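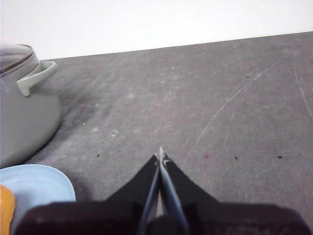
灰色の天板と白い壁

駅裏の食堂「アイエレ」、1月から夜も開きます

うれしいお知らせです! 駅裏の路地にあるエチオピア料理の食堂「アイエレ(Ayele)」が、来月からとうとう夜の営業を始めるそうです。昼しかやっていなかったので、平日は勤めに出ている私なんかは有休を取らないと行けない店だったんですよ。この欄でも「夜は開かないんですか」というお便りを何度もいただいていて、そのたびに「私も知りたいです」としか返せなかったのですが、ようやくちゃんとお返事ができます。

店主のファシル・セユムさんに電話で確認したところ、夜の部は午後5時半から9時まで、ラストオーダーは8時15分。昼はこれまでどおり11時半からです。定休日も変わりません。席は22席で、夜は予約もできるとのこと。昼は予約を受けていないので、ここは間違えないでくださいね(私はさっそく間違えて、昼の席を頼もうとして笑われました)。

夜のメニューは、昼の定食をそのまま出すわけではないそうです。昼はインジェラに煮込みが2種類のったワンプレートが中心ですが、夜は煮込みを一品ずつ選べる形になります。レンズ豆の赤い煮込み、ひよこ豆の粉でつくるシロ、それから鶏のドロワット。ドロワットは玉ねぎをじっくり炒めるところから始めるので、昼の仕込みではどうしても数が出せなかったんだとか。私は去年の秋に一度だけありつけたのですが、あの玉ねぎの甘さのあとからじわっと来る辛さ、いまだに忘れられません。

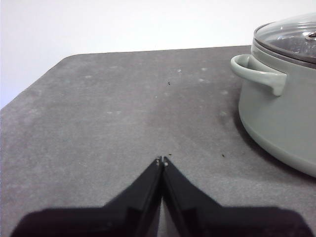
で、気になるお値段。煮込みの小皿はどれも1,000円で、インジェラは最初の一枚が込み。追加は別料金になるそうですが、金額はまだ決めかねているようでした。「一枚で足りる人と、三枚食べる人がいるから難しい」とファシルさん。すみません、私は三枚のほうです。

もうひとつの目玉がコーヒーです。夜の部では、食後のコーヒーをカルキダン・ウォルクさんが生豆から炒ってくれます。席のそばで豆を炒って、香りをかがせてもらって、それから挽いて煮出すという、あの時間のかかるやり方。全部で40分ほど見てほしいそうなので、終電が早い方は先に注文しておくといいと思います。砂糖を入れるか塩を入れるかも聞いてくれますよ。塩、ちょっと勇気がいりますけど、私は次こそ試すつもりです。

夜営業の話そのものは一昨年からあったそうです。ただ、仕込みを任せられる人がなかなか見つからなかったのと、換気の工事が延び延びになっていたのとで、ずっと保留になっていました。工事のほうは先月、市内の設備会社ネディックスが入って済んでいます。奥の壁沿いに新しいダクトが通ったせいで、棚に並んでいたカセットテープは入口側へ引っ越しました。あのテープのファンの方、処分されてはいませんのでご安心を。

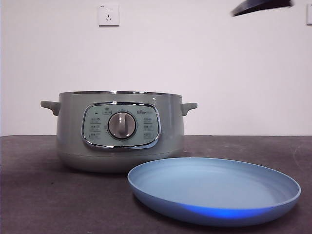 年内の昼営業は28日まで。年明けは8日の昼から開けて、夜もその日が初日になります。初日の夜の予約はもう埋まりはじめているそうで、ファシルさんいわく「最初の週は手が遅いと思うから、急がない人に来てほしい」とのことでした。私は2週目にしておきます。はやる気持ちはあるんですけどね。

場所も念のため。駅の北口を出て線路沿いに進み、クリーニング店の角を左に入って、自転車屋さんの向かいです。看板が小さいので、緑のひさしを目印にしてください。駐車場はありません。店の前の道は夕方から配達の車がよく通るので、自転車の方はお店の脇の置き場にどうぞ。

予約は電話のみで、受付は午後2時から4時の間。昼の忙しい時間にかけても出られないそうです。お子さん連れも歓迎で、辛くない煮込みがいつも一品は用意されています。豆のアレルギーがある方は、使っていない料理のほうが少ないので、予約のときに必ず相談を、と念を押されました。

夜に行かれた方、ぜひ感想をお寄せください。とくにドロワットとコーヒーの塩について、お待ちしています!

(25年12月22日)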